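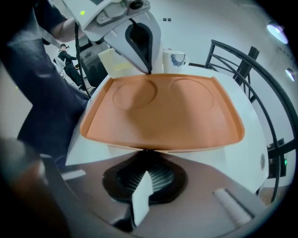
The orange tray, with its two places for cups.

The Tray

Fiorella Barbieri had carried cups at Leblanc for six years before anyone thought it might be a skill.

It wasn't in her job description. Her job description said Office Services, which covered the post, the chairs, the plants, the key to the roof and a long-running correspondence with the landlord about the smell on the stairs. Carrying the cups was something that happened in between. People had visitors, visitors wanted tea, and Fiorella had a way of coming through a door backwards with a tray that made the visitors think well of the firm.

Then Leblanc won the Gerkdale contract. Gerkdale ran care homes, and wanted a machine that could bring an old lady her tea without tipping it in her lap. The young people upstairs were delighted. They had machines already, and the machines could pick up a block and put down a block, sometimes the same block. What they needed now was somebody to show them how it was done, over and over, with a gripper in each hand.

"It's only 1,000 goes," said Piers, who led the project and wore a different gilet for every mood. "You'd be brilliant at it."

"At what?"

"Being yourself. But with grippers."

She asked whether there was more money in it. There was a little, and a new title, Demonstration Lead, and the post would be done by a firm in Stikville, who turned out to do it by not doing it.

So in January she went upstairs and learned to use her hands again. The grippers were heavier than they looked and had two fingers each, and for the first week she kept trying to use the other eight. Lift the tray. Turn the tray. Set it down square. Put a cup in the left hollow, put a cup in the right hollow, and stop. If she scratched her nose it was a bad take. If she said "oops" it was still a good take, as they weren't recording the sound, but Piers would look up.
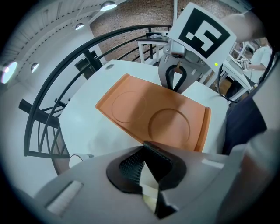 What the machine learned

By the time she had done 400, the machine could lift the tray. It lifted it very nicely. It also paused first, just for a moment, with its arm in the air.

The young people gathered round the screen and worried. They checked the motors. They checked the code. A girl called Anouk stayed until ten at night with a packet of crackers and came in the next morning with the answer, which she gave in a small voice.

"It's you," she told Fiorella. "You stop before you pick it up. Every time. You sort of wait."

Fiorella thought about it. She did wait. She had always waited. It was the moment when you listened at the door to find out whether they were shouting, and if they were, you took the tray back and gave it five minutes.

"Can you not do it?" asked Piers.

She tried. She did ten without the wait and they felt like ten lies. On the eleventh she waited.

"Leave it in," said Anouk. "The Gerkdale people might like it. It looks polite."

Gerkdale did like it. They sent a man called Desmond who had come by two trains and was given the full demonstration. The machine paused, lifted, turned, and brought him an empty mug with enormous courtesy. He said thank you to it, then looked about to see who had heard.

After that there was talk of Clalotside. Clalotside was where the firm kept its big building, the one with a canteen, and where things went when they had stopped being experiments. The machine would go, and Piers would go, and there would be a whole room of people with grippers, trained by a video of Fiorella. She was asked to record it in a plain top.

"And what do I do?" she asked.

Piers was wearing the grey gilet, the one for difficult conversations. He said there would always be a role for people. He said it warmly and looked at the ceiling lights. He said they were thinking of moving on to boxes.

"What sort of boxes?"

"Ones with a drawer. You slide it out, you put the thing in, you slide it shut."

"I've never carried boxes for a living."

"No," said Piers. "That's a bit of a gap in the data."
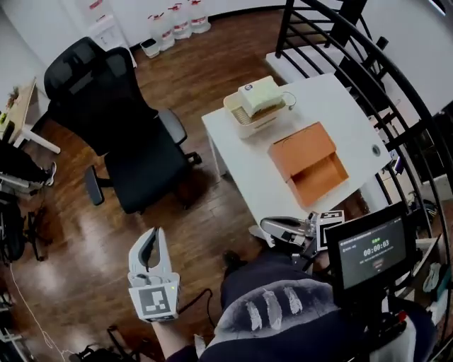

She went home that evening and practised on the kitchen matches. Her sister watched from the doorway and asked if this was what they paid her for now, and Fiorella said yes, and did it again with her left hand.

The landlord, meanwhile, had written. The Stikville firm had forwarded his letter unopened, in a larger envelope, with a note saying they did not handle stairs. Fiorella read it at her desk with her coat on. It was dated 18/04/2023 and it said that, regarding the smell, he would need to speak to the person responsible.

She found a pen. She had a very good sentence ready, and she held the pen above the paper for a moment first, listening. Upstairs somebody was shouting about the drawer.

She gave it five minutes, wrote to the landlord, and then put the kettle on and took them all some tea. She had to do it in two trips. The old tray, the one that held six, had gone to Clalotside for reference.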